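Chapter 6
Measuring Visitor Nights

Learning objectives

After studying this chapter, you should be able to:
explain the difference between a visitor, an arrival and a visitor night;
calculate the occupancy rate of a lodging property;
identify common sources of error in accommodation surveys.

Key terms: arrival, visitor night, average length of stay, room occupancy

Tourism offices need a dependable way to compare one season with another. Counting people at the border tells us how many came, but it says little about how long they stayed or where they slept. For this reason, most regional bodies report visitor nights. One visitor night is recorded for each person who spends one night in paid lodging. A family of four staying three nights therefore adds 12 visitor nights to the total, although it makes up only four arrivals. 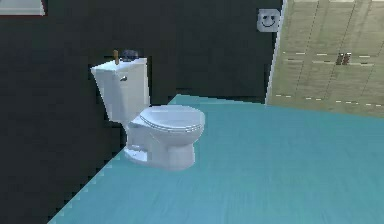 Room occupancy is a separate measure. It is found by dividing the rooms sold by the rooms available over the same period. Consider the Flomar Hotel in the coastal town of Plirstead, which offers 1000 rooms. If 300 are sold on a given night, room occupancy is 30 per cent, whether each room holds one guest or several.

Opening case: Plirstead and Ivthorpe

In August, the neighbouring towns of Plirstead and Ivthorpe reported the same number of arrivals. Visitors to Ivthorpe, however, stayed twice as long on average. As you read Section 6.1, consider which town recorded more visitor nights, and what further data its council would require before approving a new campground.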